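How to Set Up a Coat and Bag Area at a Hall Entrance
June
By Innes Pringle

A hall with one main entrance collects coats, bags and outdoor shoes close to the doors. Without a fixed place for them, they spread into the walking route. The steps below cover a small drop area made with a freestanding clothing rack, floor space and a bank of lockers. No drilling is needed.

What you need

Freestanding clothing rack
Tape measure, marked in millimeters
Low-tack floor tape
Hangers
One chair
Locker cabinet, if the building has one

Step 1. Mark the door swing

Open each door fully and mark the floor at the end of its travel. If the doors open outward, mark the full width of the doorway on the inside instead. Keep the route through the doorway clear at all times. Check the width required by your local fire code before going further, and use that figure if it is larger than anything given here.

Step 2. Place the rack

Stand the rack parallel to the side wall, outside the marked area. Leave 300 mm between the rail and the wall so that hangers can turn without scraping the paint. Lock the casters if there are any. Load the rack from both ends toward the middle – a rack loaded at one end only can tip.

Long coats should clear the floor. If they do not, raise the rail one position and check the stability again.

Step 3. Mark the floor strip

Tape a strip 600 mm deep along the front of the rack for bags and shoes. Bags go at the back of the strip, shoes at the front with the toes toward the wall. The strip must not extend into the area marked in Step 1.

Place the chair at the end of the rack farther from the doors. It is for changing shoes and should stay free of coats.

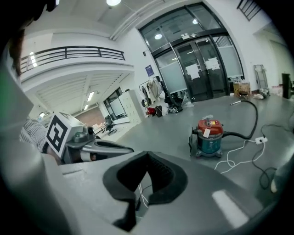
Step 4. Assign the lockers

Use lockers for wallets, keys and phones. They can stand well away from the entrance, as people visit them less often than the rack. Number the doors from top left and keep the list with the spare keys.

Step 5. Check at closing time

Walk the strip before the doors are locked. Move anything left behind to a single labeled box and write the day on a tag. Plastic bags should be picked up first; they slide on a smooth floor and are easy to step on. Replace the floor tape when the edges begin to lift.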